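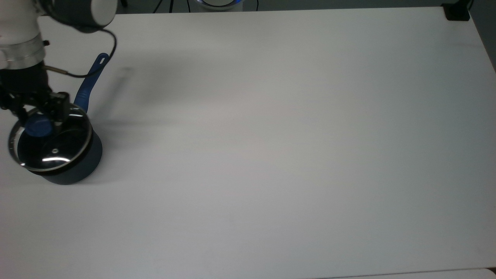 The case for the glass lid

Most households that complain about their saucepans are complaining about their lids. The pan itself is a simple object and most of the ones on sale in this country are adequate. A 1.5 mm base is a bit thin and a 4 mm base is a bit heavy, and between those two limits an ordinary cook will not taste the difference. The lid is where the design decisions are, and it is where manufacturers save money, and I want to argue that the plain glass lid with a steel rim, a vent and a round knob remains the best general answer to the problem. It has been going out of favour for several years. The reasons given are mostly poor ones.

I should state my position. I spent 18 years buying cookware for a small chain of kitchen shops, Quinlan, and for the last part of that time I also handled returns. Returns are a good education. In my last full year we logged 1,511 returned or exchanged pieces of stovetop cookware across all branches. I sorted the tickets myself one March when trade was slow. More than half named the lid as the fault. The usual wording was "lid doesn't fit", "lid rattles" or "knob loose". Broken glass came well down the list, below wobbly handles and below colour not matching the box.

That last point matters, as breakage is the main charge laid against glass. It is a fair charge in principle. Tempered glass is strong across its face and weak at its edge, and a lid dropped rim-first on tile can go all at once. The steel band exists for that reason. It covers the edge, takes the knocks from the sink and the drying rack, and gives the lid a hard, true surface to sit on. A glass lid without a band is a different product and I would not defend it. Some of the newer ranges replace the steel with a wide silicone band, which protects the edge well enough but grips the pan, holds fat, and takes on the smell of whatever was cooked last Tuesday.

The alternative that the trade now prefers is the flat metal lid, often sold as a "universal" cover with stepped rings to suit three diameters. Unora and Rokik both sell one. They stack nicely, which I accept is worth something in a small kitchen. They cannot be seen through. To find out whether the rice has taken up its water you have to lift the lid, and when you lift the lid you change the answer. Each lift dumps the steam, the pan drops off the boil, and the time on the packet is no longer the right time. A cook who can see the surface of the water leaves it alone. I regard this as the whole argument, and the rest of this piece is detail.

The vent is the first detail. It is a small hole, usually lined with a metal ring, and it does two jobs. It lets steam out at a steady rate so that the lid does not lift and chatter, and it stops the lid from sucking down onto the rim as the pan cools. People who have had to reheat a pan to get the lid off will know why the second job matters. A single small vent will not save a pot of milk or starchy potatoes from boiling over if the heat is too high. It was never meant to. For those, set the lid askew. A tilted lid leaves a crescent of open rim, and the width of that crescent is a finer control than most stove dials offer. On a coil element, which keeps giving heat long after it has been turned down, it is the only quick control you have.

A domed glass lid tilts well. The rim catches on the edge of the pan and the thing stays where it is put. A flat stepped lid tilts badly, as the rings underneath were cut to stop it from moving, and once off its step it tends to slide.

The second detail is the knob. I favour a round one, wide enough for three fingers and with enough space beneath that knuckles stay off the glass. Loop handles look better in a photograph and pass heat readily if they are metal. A knob can be taken from any side, which suits a lid that turns as you set it down. It is also held by one screw in nearly every case, and that screw will work loose. This is the origin of most of the "knob loose" tickets. The repair takes a screwdriver and half a minute. Goltetska, whose mid-priced saucepans we carried for years, packed a spare screw and washer in the box, and our returns on that line were so low that I checked the figures twice. I have never understood why the practice did not spread. The parts cost next to nothing.

Colour is a smaller matter but customers raise it more than any other. A dark pan with a brighter handle and knob is sometimes dismissed as a toy-shop look. I think it has a use. A handle in a strong colour is easier to find at the edge of your vision when you are busy with something else, and the part you may touch is marked off from the part you may not. I would not pay extra for it. Given two pans at the same price I would take the one with the visible handle, and I would want the hole at the end of it, as a pan that can hang does not need to be stacked.

Stacking is the objection I find hardest to answer. Domed lids do not nest inside their own pans unless they are turned upside down, and a cupboard with four of them in it is a nuisance. A narrow rack on the inside of the door deals with it, as does a cheap plate stand. Both are extra purchases, and somebody setting up a first kitchen should not need extra purchases to own a saucepan.

There is also the question of the oven. Many glass lids are rated to 200 degrees or less and the knobs are often rated lower still. Anyone who moves pots from stove to oven as a habit should buy cast iron, with a cast iron lid, and accept the weight. A saucepan is a stovetop tool. It boils eggs, heats soup and cooks rice, and the buyer who tests it against braising is testing the wrong thing.

When customers asked me what to check before paying, I told them to leave the base alone and put the lid on. Turn it a full circle. It should move freely and should not rock at any point. Press one side of the rim and then the other. Look at the band where its two ends meet, because a rough join there will scratch the pan and collect grime. Then try to turn the knob while holding the glass still. If it moves in the shop, put the set back on the shelf and try the next box.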